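Can a candidate for town council hand out leaflets inside a grocery store?

Posted by Efe Usman, 2 November 2025

Hello everyone. I am helping a friend who is a candidate for the town council in Wedon. The election is in January and we have very little money, so we mostly talk with people face to face. Last week we stood inside the entrance of the Satti supermarket with leaflets. We had 200 printed and we gave away maybe a third of them. Then the manager came and told us to leave. She was polite but she said that if we came back she would call the police.

My friend says that this is a public place, because everybody can walk in, and that political speech is protected. I am not so sure. I grew up in another country and I don't want to make trouble for him or for me. Also one shopper shouted at us and pushed the leaflets out of my hand, and I don't know if I should report this or forget it.

So: can the store tell us to go? Does it matter if we stand in the parking lot? And what about the shopper?

Halima Nwosu

I was a campaign helper in four local elections, two of them in Wedon, so I can tell you how it went for us. I am not a lawyer.

A supermarket is open to the public, but it is still private property. In most states the owner can decide that no one may campaign there, and when the manager asks you to leave, you should leave. If you stay, it can be trespassing. A few states give more rights in big shopping centers, but even there the owner can usually make rules about time and place, and a single store is often treated differently from a mall. Your county election office may have a sheet about this. Ask them for the rules on polling places too while you are there.

The parking lot normally belongs to the store or to its landlord, so it is the same situation. The public sidewalk along the street is another matter. On the sidewalk you can generally hand out leaflets if you don't block people. At the Satti on Ivine Road the sidewalk is narrow near the bus stop, so we stood farther down, by the mailbox. We spoke with fewer people there, but we had no complaints.

You can also write to the manager and ask for permission. Put in the letter the day, the hours and how many people will come. We did this with the Kikach hardware store and they gave us two hours on a morning, next to the carts. They asked only that the other candidates could have the same.

About the shopper: if he hit your hand or pushed you, you can report it, also when you were not hurt. Write down the time, what was said and who saw it, and do this soon – after one week you will mix up the details. Ask the store to keep the camera recording. Many systems erase it after some days.

kikach_resident

just go door to door. my cousin won with 2,510 votes and never stood at a store once. people hate it when they are shopping

Efe Usman

Thank you both. Halima, this is very helpful. I called the manager this morning and apologized, and she said we can send a letter. I will not report the shopper, because he touched only the paper, but I wrote everything down as you said.

My friend still believes that he is right about the public place. I told him that he can believe it from the sidewalk. We will try Ivine Road first, by the mailbox, and go door to door in the evenings when it is not raining. If the store answers our letter I will write it here, so that other people can find it. 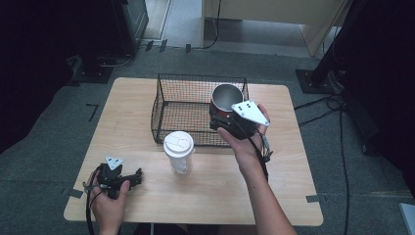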